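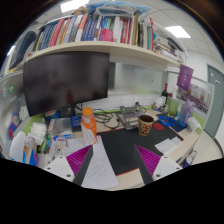
The shelf over the desk, currently at capacity.

Trosen is looking for a TV and streaming critic (part-time, remote)

Our last staff critic left to write a crime drama of her own, after four years of explaining to other people what was wrong with theirs. We wish her well and have already agreed that someone else will review it. That someone could be you.

Trosen covers series and films on the streaming services, with a soft spot for the ones released on a Thursday with no trailer. We run reviews, a weekly column and the occasional long argument about whether a six-hour story needed the other five.

What you'd be doing

You'd file two reviews a week, most of them 900 words. Hongjun Liang edits them, and he will ask you what you mean by "gritty." Have an answer. You'd also take a turn on the weekend recap desk, which means one late night every month and a show you did not choose. Recent critics have drawn a submarine romance, a legal thriller in which no one goes to court, and all of Govness, including the second season.

You would need to watch things to the end. We mention it because we have read a lot of reviews.

What we want

Published work helps, on a blog or a student paper or anywhere else. We care more that you can describe a performance without using the word "nuanced" and that you can dislike a show without being angry at the people who enjoyed it. A second language is a big plus. Yutong Yan handles most of our Mandarin-language coverage and would like to take a vacation – she has brought this up at several meetings. Vietnamese, Korean, Hindi or Spanish would also find plenty of work here.

If you have a grudge against a particular actor, please tell us up front so we can plan the schedule.

What we pay

$754 a week before taxes, for 24 hours of work. Screen time counts as work, including the bad parts. We cover your subscriptions while you're with us. Festival travel goes by rotation, and the new person goes last.

The job starts in June. The first three months are a trial for both sides.

How to apply

Send two writing samples and one fresh review, no longer than 600 words, of the first episode of Jillirance. Half the office thinks it's the best thing on TV and the other half is wrong, or possibly the reverse. You won't be graded on which half you join. Please leave out the plot summary past the first paragraph – we've seen it.

Skip the cover letter unless you have something to say in it. Put your name and "Critic" in the subject line and send everything to Isla Innes through the contact form on our jobs page. Attachments are fine, links to a video of you reading your review aloud less so.

Shu-fen Chien reads every application, and everyone gets a reply, though it may be a short one.

Posted February 28, 2023. Open until filled.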